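Where we are with the gripper work

I've worked at Zistetti for 19 years, most of them in returns. Small appliances come back, we open them, check them, sort the parts and put whatever is still good into drawers. Last October the company decided part of that would be automated, and since then two of us have spent half of each shift on handheld grippers, doing by hand what the machine is supposed to learn.

It's an odd job. You hold the thing and open a drawer with it, then close the drawer, then open it again. My target is 100 runs a shift and I usually get there by three. My wrist is sore on Fridays. Sabina Siddiqui has the other half of the bench and she's faster than I am, mostly because she stopped trying to do it the way her own hand would.
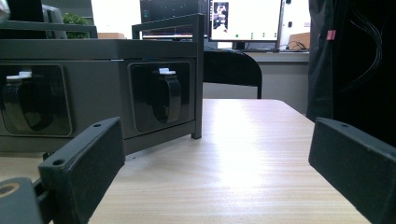 The drawer unit on the bench, from the gripper's side.

What has changed so far is mostly the schedule. The late shift went from 3 people to 2. The third, Helge Sjöberg, moved over to the Ostik line and tells me he likes the hours but misses the radio. No one has been let go. We were told that in writing, and I kept the letter.

The pay for gripper work is the same as for sorting. I think it should be a little more, and I said so at the August meeting. The answer was that they'd look at it after the summer.

I also asked who fixes the arm when it jams. For now that's Chung, the outside contractor, and it takes them nearly a day to get here. Sabina has put her name down for the maintenance course. I haven't decided yet. Sign-up closes in two weeks.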